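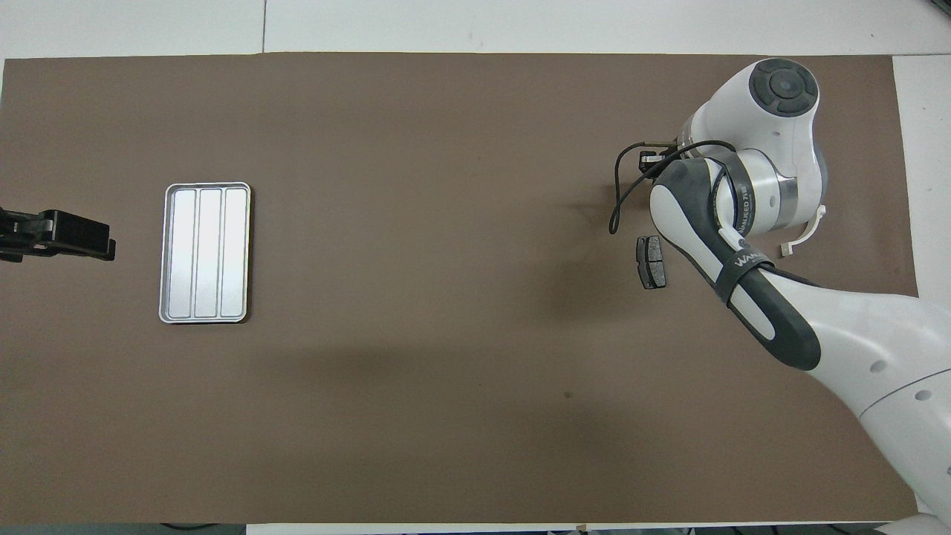

The second station at the Bramwell open day: metal tray with three compartments, one small gray part on the mat, two grippers.

I drove out to Bramwell in September for the open day at Jenorbridge, who do integration work for small manufacturers. My interest was narrow. We have a kitting job at work that uses up most of a shift, and I wanted to see how a bench-mounted arm handles flat parts lying directly on a surface. Flat parts are where most sales videos stop being useful.

The hall had a packaging line from Vakberg near the entrance, which drew most of the crowd, and the bench stations along the back wall. I skipped the packaging line.

The bench I spent the most time at was simple. White tabletop, brown mat over most of it, the tray toward the left and the arm reaching in from the right. The part looks like a brake pad, with a darker backing plate and a gray face split into two halves. The task as explained to us: pick the part off the mat, turn it if needed, set it down lengthwise in a named compartment.

I like the mat. A matte brown surface gives a camera an easier background than bare white laminate does, and a bit of compliance under the part lets the fingertips come down low without a hard stop. We run on bare steel at work and pay for it in chipped fingertips.

The tray is harder than it looks. Brushed metal throws highlights, the ridges between compartments are thin, and a part set down slightly rotated will ride up on one of them. I asked what they do about that. The answer was a slow final approach with a force limit, then a small push sideways to seat the part. Sensible, if not fast.

They quoted 26 seconds per part, and 500 cycles on the current fingertips before inspection. I timed 5 cycles on my phone and got numbers close to theirs. The slowest step was the regrasp – the arm sets the part down, backs off and comes in again from another angle.

One complaint. There is a thin black cable near the wrist that hangs in a loose loop past the gripper. On a demo bench this is fine. In production I would want it clipped down, as a loop that size will find a corner sooner or later.

The software was Grorkine, which I had not used. Teaching a new compartment position took one person and a tablet, with no code. I did not get to see the error handling, and that is the part I would pay for.

They are sending a quote for a batch of 200 of our own parts as a trial. I mailed two samples this morning, one of them deliberately bent.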